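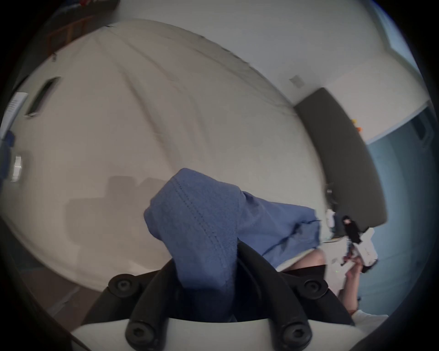 Ruxandra Ardeleanu asked on the tracker whether a towel and a T-shirt get the same label if they end up folded the same way. No - label goes by item, fold goes in its own column. Should of been in the first version, sorry.

bastos-bedfold README

Folding cloth on a bed. Shirts, towels, a few sweatshirts. Soft surface on purpose, tables are in the Cloltitz set.

Contents
184 folds, one row each in folds.csv
11 item types, list in items.txt
2 people folding, marked a and b
notes/ - free text, mostly mine, spelling not checked

Columns
item, color, start (flat / heap / hanging off the bed), fold, surface, redo

"surface" is sheet or bare mattress. Cloth slides on one and drags on the other so please dont merge them. "redo" means the fold came apart and was done over from the start.

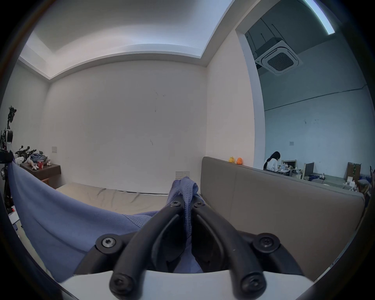 Color is one plain word. Blue covers everything from navy to periwinkle, don't split it. Hems: if the hem is turned under, write "under" in the fold column, after the fold name. Sleeves go in before thirds, always.

Known problems
- rows from September have no start value
- "towel small" and "hand towel" are the same thing, will fix
- fitted sheets left out, gave up on those

Changes
April 12, 2026 - redo column added, duplicate rows gone, target is still 200

Questions to Martti Laaksonen, tracker is better than email. Stananberg copy of the files is old, use this one.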